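3.2 What counts as put away

I should admit up front that I went into this part of the study thinking sorting was the interesting bit and putting away was just what you did at the end. Erlinda Yap, who coded the Ferncombe sessions with me, kept telling me I had it backwards, and after reading through 913 session notes I think she was right (she has been very nice about it).

We kept the materials plain on purpose: small solid-colored cubes, a little ball and one open plastic bin on a bare brown tabletop. Earlier, in the Inden pilot, we'd used toy animals and spoons and bits of costume jewelry, and people got so caught up in deciding what things were that they hardly tidied at all! With cubes and a ball there is much less to argue about. There is still something, though, and most of it comes down to the ball. A cube stays where you leave it, even if you leave it crooked. A ball makes people careful, and they tend to deal with it first or save it for the very end. 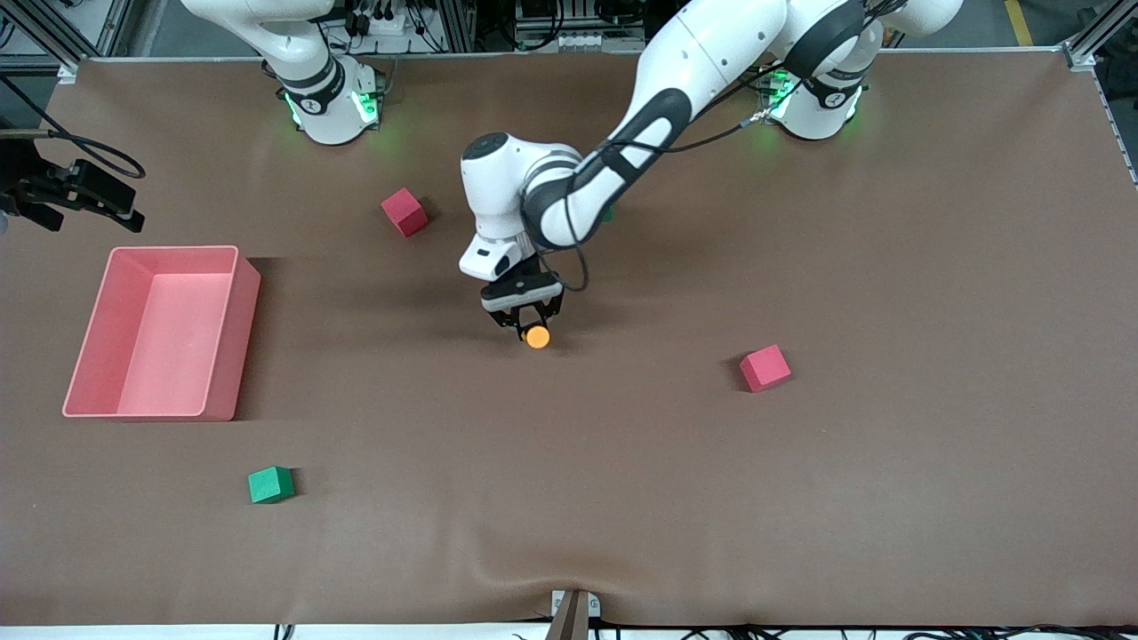 Figure 2. Mid-task layout: orange ball held just above the tabletop, red and green cubes still out, pink bin empty.

So when does a table stop looking messy? I asked everybody this in the follow-up chat and got 317 usable answers, which I grouped by hand over one long week in May. The biggest group, 116 people, said a table is tidy once the loose things are in the bin, full stop. Fair enough. But plenty of the others talked about spacing. They were happy to leave cubes out as long as they were lined up, or kept with their own color, or pushed to one side so there was a clear patch to work on. One person at the Multow site told me the bin itself was the mess, and that she would have put it on the floor before touching anything else. I loved that answer and had no code for it, so we added one (code 14, "container as clutter").

I'd also like to say a word about bin placement, as it comes up again in Section 4. We treated it as fixed, off to one side, and I now wish we hadn't. Agbayani's layout sheets let people choose where the container goes before they start, and in our small retest that one choice changed the order in which they picked things up. I'll get to the numbers in Table 5.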